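Re: [cell-practice] Draft rules for the desktop teardown bench, second pass

Hi all, Marisol here, picking up Jacinto's draft before it goes cold.

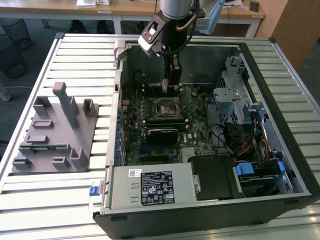

1. Who owns the socket

On Apr, Jacinto Jaramillo wrote:
> I'd like the rule to say that once the cooler and processor are out,
> the lever stays up and the arm may not go lower than 15 mm over the
> socket unless the step calls for it. Speed capped at 30 percent any
> time the fingers are inside the case walls. Comments please, and be
> mean about it, I'd rather hear it now.

OK, being mean! I like the height rule and I'd keep the 15. What I don't like is "unless the step calls for it", because every step calls for it if you ask the person who wrote the step. Can we say the step has to be named in the job sheet? Refugio had that wording in the old Hamdy procedure and people could follow it without phoning him.

On speed, 30 percent is fine over the board and painfully slow everywhere else. Ezequiel ran the memory sequence both ways and got 38 seconds against 75, and most of that was travel back to the fixture. Could the cap start at the top of the case and end there too? Coming up out of the tower at a crawl is good, crossing the bench at a crawl is just me drinking coffee.

2. Cables

The draft doesn't mention them and it has to. You've got the red and yellow bundle coming down by the drive cage, and then the arm brings a coiled cable of its own into the case. I'd write: loose leads get tied back or taped before the program starts, and whoever ties them signs the sheet. Abundio wants clips only, no tape – I can live with that.

3. Fixture

Parts go back to their own slot on the printed plate, never flat on the slats. Small boards lie across the holder the way the drawing has them. Also, would somebody please put the revision number ON the plate? We had two versions out at Jurnholm in April and taught half a job to the wrong one.

4. Power supply

Mains lead unplugged and bagged before the side panel comes off. I know, everybody does it. Write it down anyway.

Jacinto, if you fold these in I'll redo the job sheet to match. Still need a yes or no from Refugio on the named steps.

Marisol Bermúdez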